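I put off buying a real desk for most of my adult life, so when the Uslow from Rokarex finally showed up in October I was way too excited. It came in one flat box that weighed more than my dog, and my neighbor Norbert Pintér had to help me get it up the stairs (thank you, Norbert, I owe you a pie!).

The box says 20 minutes to put together. It took us until almost 6 in the evening, and we started after lunch. The legs go on fine, but the crossbar holes on mine were a hair off and I had to loosen everything and start over. Also the little wrench they give you is junk, so grab your own. 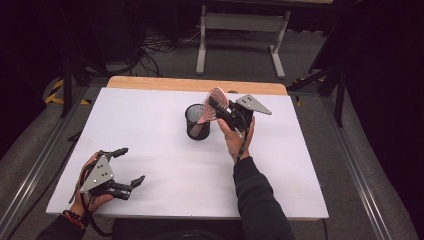
Once it's up, though, I love it. I paid $165 and it feels like a lot more desk than that. I type hard and lean on my elbows, and it hardly moves. The white top wipes clean with a damp rag, even after I let a coffee ring sit overnight. Pen marks are a different story, and I still have a faint blue line by my mouse that I've scrubbed at with everything under the sink.

My friend Lụa Trương has the Csizmadia, which cost her $800, and I've spent plenty of afternoons working at it. Hers has a drawer and a nicer edge and it's a better desk, sure. I just don't think I'd get $635 more out of it. I do miss the drawer. My chargers live in a shoebox on the floor now, and I kick it daily.

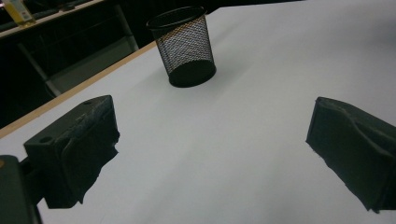 Is it deep enough for a big monitor? Mine is a 27 inch and it fits with room for a keyboard in front, but if your stand has those long feet you'll want to measure first.

I looked at the Ello too, and skipped it over the glossy top. Every lamp in my room would have been staring back at me.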